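Nov 14, 2019
Wekura balance notebook, patch 3 test build

Rania El-Sayed says the Hyun class rework is ready for the ranked season. I don't buy it yet. Played the build against the old one this morning, same map, same loadouts, Alvar Bråten on the other side. 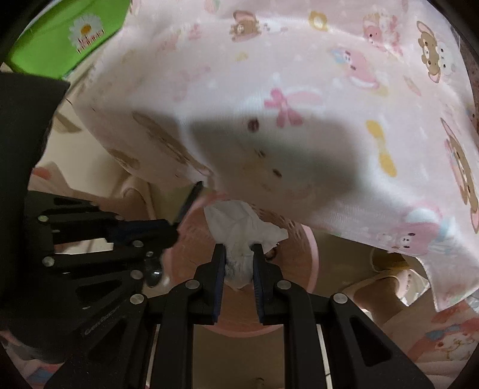
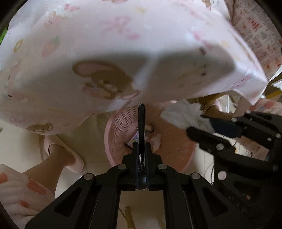

Printed cloth, both.

Hyun's dash still cancels into the shield. The patch notes say fixed. Did it 2 times in the first match without trying. Alvar reckons it's lag on the Akex server. Maybe, but then why does it never happen to any other class?

Log has 377 ranked rounds from the August test. Win rate looks flat, and everyone keeps pointing at that. Most of those players were on Rikstead, a wide open map where the dash hardly matters. I wouldn't call that a test of anything.

Refund tokens: spent one, got the coins back, kept the skin. Surely not meant to. Logged it.

To do
- rerun on the harbour map, cooldown at 3 seconds
- ask Rania who marked the cancel bug closed
- Alvar to try a different server, then we can stop arguing about lag

Not signing off on the season date until the rerun is in.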